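Tratora Seller Kit review: selling a double-wide without an agent

I sold my mother's double-wide outside Plurkham this spring using the Tratora Seller Kit, and I've been asked enough times whether it's worth the money that I'm putting my answer in one place. Short version: it's an okay box of supplies with a pretty good listing form attached, sold with promises it can't keep. I would buy parts of it again. I would not buy the whole thing.

Some background so you can judge how much my case looks like yours. The home is two bedrooms, two baths, older vinyl siding, newer metal roof, sitting on a lot my mother owned, with a carport and a shed that leans. The lake is a short walk down a gravel road and you can't see it from the house, whatever the neighbor's listing says about his. The one agent in town who still handles manufactured homes wanted $4,000 flat to list it. Tratora charges $400. That is a big enough gap to make anybody look twice, and it's the comparison their whole sales page rests on.

What comes in the box

You get a metal yard sign with a frame, a sheet of stick-on numbers for your phone, a lockbox, a stack of blank flyer stock, a booklet, and a card with a code that unlocks the online part. The online part is where most of the value is supposed to be: a listing form, a page of sale documents, and posting to what they call partner sites.

The sign is fine. It's heavier than the ones at the hardware store and it stayed up through two bad windstorms. The numbers are another story. They're meant to be weatherproof, and mine began curling at the corners before the first week was out. I went over them with a paint marker and they lasted after that.

The lockbox is a Mustonen, a plain push-button one. I had no trouble with it. The buttons are small and stiff, and my mother couldn't work it with her hands the way they are, so if the seller is elderly and still living in the home, have somebody else set the code. It held two keys with no room to spare. Ours has a key for the house and one for the shed, so that worked out, but a third would not have gone in.

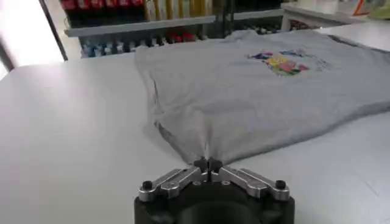

Light gray T-shirt on the white table, drawn to a point along one edge.

The booklet

I'll be blunt about the booklet. It was written for people selling a regular house in a subdivision, and then somebody went back and changed "house" to "home" in a few spots. There's a chapter on staging that tells you to rent furniture. There's a chapter on curb appeal that spends a whole page on front doors and never mentions skirting, and skirting is the first thing anyone shopping for a mobile home looks at. If you have a panel missing, every buyer will see it and start wondering what has been living under there.

It doesn't say anything useful about tie-downs either. It doesn't tell you where to find the data plate, or that a lender may want the numbers off it. My mother's was inside a kitchen cabinet door, half painted over, and I only went looking because the buyer's bank asked. A kit that is advertised with a picture of a double-wide on the front ought to have that on page one.

The title section gets a single paragraph that says rules vary and to check with your state. True, and no help. Ours had been retired when my parents put the home on their own land, and it took me several phone calls and a trip to the county to get that on paper. Start there before you spend a dime on signs. If your title is lost or still in a dead relative's name, no box from Tratora is going to fix it, and you could end up with a buyer waiting on you.

The listing form

Credit where it's due. The form is the best part. It asks sensible questions in a sensible order, and it has fields I didn't expect, like lot rent, park age rules, whether the hitch is still on, and what kind of water line you have. Whoever built the form knew more about these homes than whoever wrote the booklet. It took me most of a Tuesday evening, and a good part of that was hunting down the water heater's age.

The description box is where I'd warn you. There's a button that will write it for you from your answers. I tried it. It called the place "a stunning lakeside retreat." The place is clean, dry, and paid for, and I wouldn't go further than that. I deleted the thing and wrote my own, and I put the lean in the shed right in there so nobody would drive out and be mad about it.

Photos upload without much fuss as long as you do them a few at a time. When I tried the whole batch at once it hung and I had to start over. You can't rearrange them afterward except by deleting and adding again. For a while the lead picture on our listing was the breaker panel. 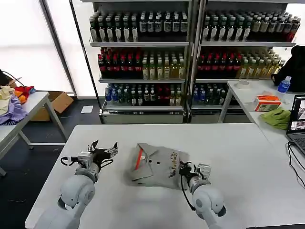
The partner sites

Tratora says your listing goes out to its partner network. I wanted a list of those sites before I paid and couldn't get one. After I paid, I found ours on two places I'd heard of and several I hadn't, including one that had us in the wrong county. I wrote to support about the county and got a polite answer and no change. It was still wrong when we closed.

The one that did bring people was Umo, which gets used a lot around here for rentals and park homes. You should know that a basic Umo listing is free to any seller. I didn't know that until later. So the part of the network that worked for me was the part I could have had for nothing with a half hour of typing.

The dashboard told me we'd had over 300 views. I don't put much weight on that. I don't know who those people were, and I looked at it plenty myself. What I can tell you is that we had 3 showings. Two came from Umo. The third was a couple who saw the sign while they were on their way to the boat ramp, and they're the ones who bought it.

I'll say that again in plain terms for anybody skimming: our buyers came from a metal sign on a gravel road.

Messages from buyers

Inquiries are supposed to come through Tratora so your phone number stays private. Nice idea, except the number is on the sign in big digits, so I'm not sure who is being protected. The messages arrived late more than once. One woman wrote in the morning and I saw it that night, and by then she'd found another place. I checked my spam folder and my settings and I don't believe it was on my end.

You'll also get messages from cash-offer companies. They read like real buyers for the first line or two. The system doesn't filter them, and I'd love to know whether anyone at Tratora has tried.

The paperwork

The purchase agreement is a generic form. I took it to a local title office and the woman at the counter was kind about it, but she pulled out her own and we used that. We also paid for the closing there like anyone would. The kit doesn't cover closing costs and it doesn't claim to, though the way the sales page is laid out you might come away thinking $400 is what selling costs you. It isn't. Add the title work, a fresh set of skirting panels, and your gas.

The disclosure checklist is decent. I'd print that. It reminded me about the old well cap out back, and I would have forgotten it. 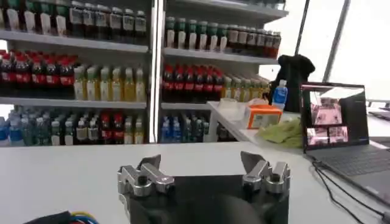

White shelving stocked with bottled drinks, across from the table.

The money

If you set the kit against the agent's fee, you save a lot, no argument. I just think it's the wrong comparison. Compare it with doing the same things yourself: a decent sign, a lockbox, free listings, and a purchase agreement from the title office. I'd have spent far less than I did. The big thing I paid Tratora for was feeling like there was a system.

That's worth something to some people. My sister lives out of state and she liked being able to log in and see the listing. If you've got family spread around and all of them want a say, having one page to point at does cut down on the phone calls.

There's an upgrade too, another $300, that gets you "featured" placement and a phone consultation. I passed on it. Nothing I saw from the regular service made me think featured would bring better buyers, and I couldn't find out what the consultation covered or who would be on the other end.

Who I'd say should skip it

Anybody in a park with an office that handles resales. Ask the office first, because some parks have their own rules on signs and you might not be allowed to use the best thing in the box. Also anyone with a title problem, and anyone whose home has to be moved. The form has one checkbox for "must be moved" and then never brings it up again.

If you own the land, your papers are in order, and the road out front gets some traffic, it will probably do the job. So would a sign.

What I'd like changed: better stick-on numbers, a real chapter on titles and data plates, a list of the partner sites before you pay, and a way to put your photos in order. The refund window starts the day you order, by the way, and ours had used up a good piece of it before the box reached the porch.

Two and a half stars. The half is for the lockbox.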